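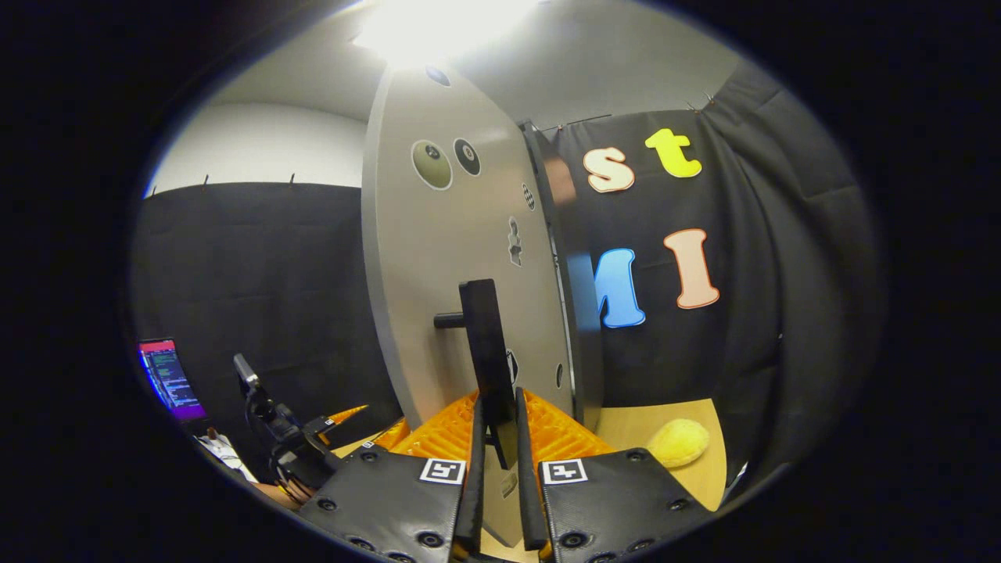 第四章 手持夹爪的装配与试抓

本章接着第三章的导轨安装。开始之前，两块指板应已打印完毕，支撑料清理干净，导轨能用手推到底。图纸版本以Gristia手持夹爪2018年7月版为准，更早的版本孔位不同，不能混用。

4.1 准备

工作台需要一块能固定门板的位置。Givolham工坊的做法是把门板竖在台面上练习抓把手，在家里装的话，用旧柜门代替也可以，但要夹牢，用力拉的时候不能移动。

背景尽量用深色哑光布。黑色布帘用小挂钩挂在墙上即可，布面有褶皱不影响使用。

台上需要有：
指板两块，已贴好衬垫
指尖两根，左右各一
方形标记贴纸两张，编号34和59
黑色小紧固件一包
内六角扳手一把
鱼眼镜头相机及支架

4.2 安装指板和指尖

1. 把左指板放到左滑块上，衬垫面朝上，先拧入四角的紧固件，不要拧死。
2. 右指板同样处理。
3. 推动扳机，使两块指板合拢。内侧边缘应平行。如果前端先碰到，松开左指板后侧的紧固件，向外挪一点再试。
4. 装指尖。指尖从指板内侧边缘向前伸出，合拢前应基本平行，中间留一条窄缝。
5. 按对角顺序拧紧全部紧固件，以拧到不再转动为准。

注意：打印件的螺孔最多承受三四次拆装。滑丝后请换用热熔铜螺母，不要往孔里灌胶。

4.3 贴标记

1. 用酒精擦净指板靠前端的平面，晾干。
2. 34号贴左侧，59号贴右侧。白边要留完整，裁掉白边后软件识别不到。
3. 从中间向两边压平，不能有气泡。
4. 张开、合拢各一次，在预览画面里确认两张标记始终没有被指尖或线缆挡住。

注意：不要在标记上覆透明胶带。顶灯的反光会使识别中断，灯越亮越明显。门板等物件上如果另有贴纸，图案不要与34号、59号重复。

4.4 相机

1. 相机装在夹爪后上方，镜头朝前略向下。
2. 画面下部应能看到两块指板和两根指尖。画面边缘出现黑色圆框属于正常，鱼眼镜头拍出的直线会弯曲，校准前不必处理。
3. 打开Makori记录程序，端口填606，点“连接”。
4. 终端窗口出现两行标记编号后，把曝光改为手动。改之前先让相机在当前灯光下停留半分钟。

如果只出现一个编号，先检查贴纸有没有皱，再检查曝光。两个编号左右颠倒，说明贴反了，可以在设置里交换，不必撕下重贴。

4.5 试抓把手

1. 夹爪张开，正对门板，从把手下端靠近。
2. 两根指尖分别位于把手左右两侧，再缓慢合拢。
3. 把手侧面如有突出的短杆，指尖应放在短杆以下，避免顶住。
4. 夹住后向后平拉，行程不超过一掌宽，然后原路推回。
5. 松开，退后，重复五次。

每次记录保存为一个文件。回放时指尖开合的曲线应当连续，有断点就返回4.3检查标记。

当心：台上如果还放着机械臂，试抓前先让它回到停放姿态，并关闭电机电源。手和前臂不要伸进它的活动范围。急停按钮必须放在不拿夹爪的那只手能够到的地方。

4.6 软物和网格物件

把手试过以后，可以换塑料网格件和毛绒球。网格件的边缘容易卡住指尖，合拢前先抬高一点，从上方夹取。毛绒球夹到刚好不掉就可以，再用力只会压扁，读数也不准。

衬垫用久了会发亮打滑，用细砂纸轻轻打毛，擦掉粉末后继续使用。整块脱落时更换，备件号839，Jidirthorpe仓库的零件架上有，自己剪一块同样厚度的橡胶片也行。

4.7 收尾

1. 在Makori里点“断开”，等终端提示写入完成再拔线。
2. 夹爪张开存放，不要合拢受力。
3. 标记面朝上，上面不压东西。

下次使用前只需重做4.3第4步。更换过指板或指尖的，从4.2第3步重新做起，然后进行第五章的开度校准。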